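# Notebook: bowl from sink to scale, planner and grasp checks 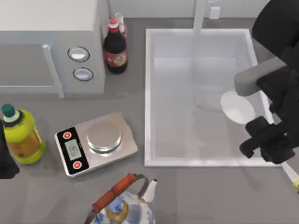 Numville, October

Task for this block of runs: take the white bowl out of the sink and set it on the platform of the kitchen scale. Right arm does the pick. Left arm stays parked at the side of the counter unless we get to the handover variant, and we didn't get to it.

Everything is in simulation. Planner is Drivar, scene and assets come from the Surdu kitchen set, perception is the Leltine pose estimator fed with rendered color and depth. Started at 9:30, with the same config as the last entry except where noted.

**Setup notes**

Bowl pose is randomized inside the basin, including tilt. Scale, microwave, kettle and bottles keep fixed poses for now. I want the clutter in the collision world from the start, so all of it is loaded as convex hulls. The sink can't be a single hull or the basin fills in and every grasp comes back as in collision. Split it into a floor, walls and the rim by hand. The faucet is its own cylinder, padded.

Batch size is 300 episodes per setting. Seeds are saved with the results so the failures can be replayed.

**Run A, baseline**

Grasp sampler proposes pinch grasps along the bowl's edge, with one finger inside and one outside. Top-ranked grasp goes to the planner, and if there is no path we take the next one, up to 12 tries.

Main failure is on the right side of the basin. When the bowl sits close to the right wall, the arm has to come over the rim and drop down steeply, and the link above the wrist ends up very near the rim. The planner finds the approach, but the lift fails because the straight-up Cartesian segment runs into a joint limit before the fingers clear the sink. So we hold a good grasp and have nowhere to go with it.

The sampler scores grasps only on contact geometry and approach. It has no idea about the lift. I had assumed that if we could get in we could get out the same way, but the bowl in hand changes the collision shape, and the attached bowl touches the wall on the way up.

**Run B, check the lift before committing**

Changed the ranking step. For each candidate we now solve the approach and the lift together, with the bowl attached for the second part, and throw the candidate out if either one fails. The lift is also allowed to lean toward the middle of the basin instead of going straight up. Lean is set in degrees in the config (lift_lean_max), set to 40 for now. That is probably more than needed.

Planning time per episode goes up. I didn't try to make it fast. Most of the extra time is spent on candidates that were going to fail anyway, so a cheap reachability test in front would help. Left a TODO in the ranking module.

Replayed the failed seeds from A. The joint limit failures near the right wall are mostly gone. What remains looks like a perception problem, see next part.

**Pose estimate on the bowl**

White bowl in a white sink is hard on Leltine. Color gives it almost nothing. Depth is fine on the rim of the bowl but poor inside, and the estimator sometimes flips the tilt: position correct, normal leaning the wrong way. The fingers then come down with the wrong angle and push the bowl along the floor of the basin.

Tried 3 things:

- Cropping the depth to the inside of the basin before the fit. Helps a little, and it stops the fit from grabbing points on the sink rim.
- Fitting a circle to the bowl's rim points first and using its plane as the starting guess. Helps a lot. The flips are rare now, and the ones I looked at had most of the bowl's rim hidden behind the gripper.
- Turning down the reflection on the basin floor. No change in the results, so I put it back.

The hidden rim case comes from re-estimating the pose while the gripper is already over the bowl. Simple fix is to take the estimate from the home pose and hold it until contact. Did that at 14:15 and kept it.

**Place on the scale**

The place target is the center of the round platform. The scale is set at an angle on the counter, which matters for its collision box but not for the target. Two things to write down:

1. The transfer path goes across the open counter between sink and scale. Drivar likes to swing wide toward the kettle, and once it passed over the handle with very little room. Raised the padding on the kettle hull. The handle is a hull too, so the opening under it counts as solid, fine for this task.
2. The release height was measured from the counter and ignored the platform. The bowl was being pressed into the scale. Now measured from the platform surface in the asset file.

The success check only looks at bowl position. It should also wait until the bowl stops moving – right now a bowl that is still rocking on the platform counts as placed. The scale's display isn't hooked up to anything on our side, so we can't use a reading for this.

**Config changes kept**

- lift check in ranking: on
- lift_lean_max: 40
- pose estimate: from home only, circle start guess
- kettle padding: raised
- release height: relative to platform

**Open**

- Rerun the full batch with all of the above. Only failed seeds have been replayed so far, so there is no overall number yet, and B could have broken seeds that passed in A.
- Add the settle time to the success check before that rerun, otherwise we'll have to do it twice.
- Reachability test in front of the lift check.
- Randomize the scale pose. Anything close to the microwave will probably need a different wrist angle for the place.
- Handover variant with the left arm. The parked pose is near the yellow-green bottle, so check clearance on the first move out before turning it on.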